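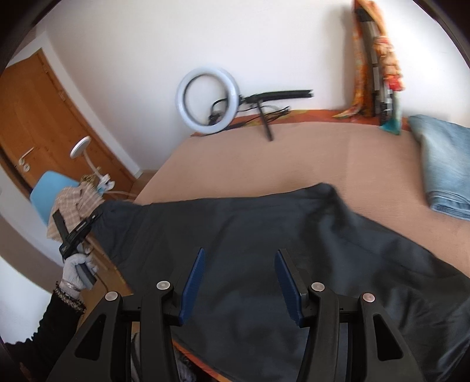
Folding Big Cloths: Your Questions

Why bother folding throws and large cloths?
They take up so much less room! I keep 17 of them on one shelf at Trosholm, and I can pull out any one without the rest sliding on to the floor.

Where's the best place to fold?
Anywhere flat and wide — a bed, a big table, even a clean rug. I like a surface with a bit of fabric on it, as slippery cloths stay put far better there than on bare wood.

Mine is silky and won't behave. Help?
Go slowly and smooth from the middle outwards with the flat of your hand. Don't tug at the corners. Once the creases have relaxed, bring one long side over to meet the other and smooth again. Lovely!

What if part of it hangs over the side?
Lift that end back up before the first fold, otherwise its weight drags everything with it. Bunched ends want shaking out first.

Can two people do it?
Yes, and it's great fun. Jocelyn Dimaculangan and I did the whole Trusard linen cupboard that way one January — she called the folds and I followed.

Fold or roll?
Fold for shelves, roll for baskets. Thick winter throws are happier rolled.

How often should I refold?
I redo mine when the seasons change, or whenever the pile starts to lean.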